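How to Run a Neighborhood Story Night Without Losing the Neighbors

So you want people on your street to tell each other stories. Good. They already do, mostly over fences and mostly on the subject of parking, but you want chairs and an audience and perhaps a cake. What follows is how we put one together in Rosden, twice a year for the last few years, written down at the request of a woman from Fitzsimmons Road who said she'd happily start one over there if somebody would just give her the instructions.

Before you start

You need a room, a date, a handful of people willing to talk, and a person who owns a kettle. You don't need a stage or a microphone. We bought a microphone. It lives in a cupboard at the Ledar Hall and comes out when somebody wants to blame it for something.

Allow two months. You can do it in less, but you'll spend the last week calling people during their dinner.

Step 1. Book the room before you have an idea

Ideas are easy and rooms are not. The Ledar Hall is taken on Mondays by ballroom dancing, on Wednesdays by a group that won't say what it does, and on most weekends by other people's birthdays. Ask for a weeknight in May if you can get one. The light lasts, and people will walk over who wouldn't dream of getting the car out.

Check three things while you have the keys in your hand: where the light switches are, whether the bathroom locks, and who is supposed to have the keys back and by when. Write the last one on your arm if necessary.

Our hall seats 64. We set out fewer and keep the rest stacked by the wall. A half-full room makes a storyteller talk to the floor, and there's something cheering about having to fetch more chairs.

Step 2. Pick a theme that's nearly useless

A theme is there to get people past "but I don't have any stories." It should be wide enough that anything fits. Good ones we've used: "The first house," "Lost and found," "What we ate." Bad ones we've used: "Resilience." Four people signed up for "Resilience" and three of them withdrew, which tells you something.

Avoid anything that sounds like a grant application. If you've received a grant, avoid it twice as hard. The Setora Fund paid for our first night and asked for a theme in advance, so on paper ours was "Shared Pathways Toward Connection." On the poster it was "How I Got Here." Both were accurate and only one filled chairs.

Step 3. Find your tellers

Don't put out a call for storytellers. You'll get the same two men, and you'll get them for forty minutes each.

Go and ask people, one at a time, in person, and ask for a particular story. "Would you tell the one about the goat?" works. "Would you like to share something of your journey?" will have people moving house. If you don't know anyone with a goat story, stand in line at the bakery for a while.

Five tellers is right for one evening. Try for a spread: somebody who has lived here forever, somebody who arrived last year, somebody under twenty, somebody who works here and goes home to another town. The last kind gets forgotten. Our best story so far came from the man who drives the number 11 bus and had never once gotten off it in Rosden until that night.

Expect a few to say no, and let them. Ask again for the next one. People who say no in the fall have often worked up something by spring.

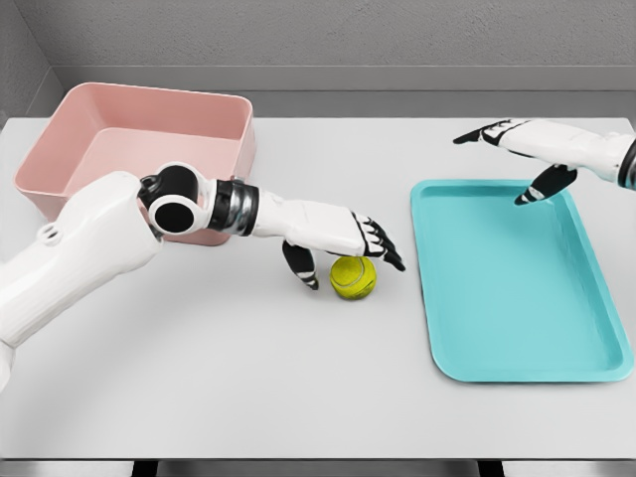 Words by Anathi Cele
Posted December 2019 in Community How-To

Step 4. Hold one rehearsal, and keep it short

Get the tellers together a week ahead, at somebody's house, with food. You want them to have met each other and to have said the thing out loud once. That's all you want. Don't coach. Judit Dudás, who has run our rehearsals from the beginning, allows herself exactly one note per person, and it's nearly always "start later." Most of us begin a story about a flood with the history of the plumbing.

The limit is eight minutes. Tell them six. If English is somebody's second or third language, offer them the choice of telling it in the first one with a friend translating, and give that pair extra time. We were nervous about how that would go over. The laughs came twice, once from each half of the room, and the teller enjoyed the second round more.

At the rehearsal, ask each person how they want to be introduced and write it down word for word. Ask how to say their name and write that down too, in whatever spelling will save you on the night.

Step 5. Sort out what may be recorded

Somebody will want to record it. Decide in advance, and ask every teller separately, away from the others, so they can say no without an audience. Some stories have relatives in them.

A plain slip of paper does the job: your name, the date, yes or no to sound, yes or no to pictures, yes or no to the newsletter. Keep the slips. If anyone changes their mind afterward, take the thing down that day and don't ask why.

Step 6. Tell people it's happening

Posters still work if they're put where people stand still. The pharmacy counter is excellent. So is the laundromat. The library board is where posters go to meet other posters.

Put on it the date, the time it starts, the time it ends, the address, and the word "free" if it is. The time it ends matters more than you'd think. Parents of small children and anyone with an early shift will come to something that finishes at nine, and won't come to something that finishes whenever.

Say whether there are steps at the door. If there are, say what a person who can't manage them should do, and make sure it's something better than "call ahead."

And ask every teller to bring two people. That's a third of your audience before you've touched the tape.

Step 7. The night itself

Get there an hour early. You will spend it looking for the extension cord.

Set the chairs in a curve, with a way out on both sides. Put the teller's chair on the floor, at the same height as everybody else's, and leave it up to them whether they sit in it. A glass of water goes next to it. A small lamp is nice. Turn off the big fluorescent lights if the hall lets you; ours are wired to the fire exit sign in a manner I've been asked to stop writing letters about.

Open with your second-strongest teller and close with the strongest. Put the nervous one second, so the waiting is over quickly. Put the break after three, and make it long, with the food at the far end of the room from the door. Half the point of the evening is the break. The person who told about her mother's sewing machine gets cornered by somebody who has the same sewing machine, and you may stand nearby holding a plate and feel responsible.

Whoever hosts should talk very little. Welcome everyone, point to the bathroom, introduce the teller as instructed, sit down. Don't comment on the story when it's over. "Wow, powerful" helps no one. Clap, say thank you, say the next name.

Keep time with something visible and gentle. We use a bicycle lamp at the back of the room that goes on at seven minutes. It has been ignored by a retired judge, a dentist and my own aunt, but everyone else has respected it.

Step 8. When it goes wrong

A teller doesn't show up. Move the break earlier and say nothing about it.

A teller dries up. Wait. It feels like a week. If it's truly gone, the host can ask one easy question, such as "What was the weather like?" and they'll usually climb back on.

Somebody in the audience corrects a date. There's always one, and he's generally right. Thank him and offer him a slot next time, which stops it.

Somebody cries. Fine. Tissues on the food table, next to the cups, where a person can pick one up while pretending to want tea.

Step 9. Afterward

Stack the chairs the way you found them, which you'll have forgotten, so take a picture of them before you start.

Within a couple of days, write to every teller. A card, a text, a note through the door. Mention one thing from their story that stuck with you. Send the same kind of thanks to whoever brought food and whoever lent the lamp.

Then put next time's date in the calendar and go see about the keys.

What it costs

Hall hire, if they won't waive it. Tea, milk, cups, something sweet. Printing. A tip jar by the door covered all of this at our last two evenings, with enough left over to replace the extension cord. If you do find a sponsor, read what they want in return before you cash anything, and keep their banner to a size that fits behind the piano.

A copy of our consent slip and the poster layout are in the folder at the Ledar Hall front desk. Take one of each and please leave the originals. We've had to retype them once already.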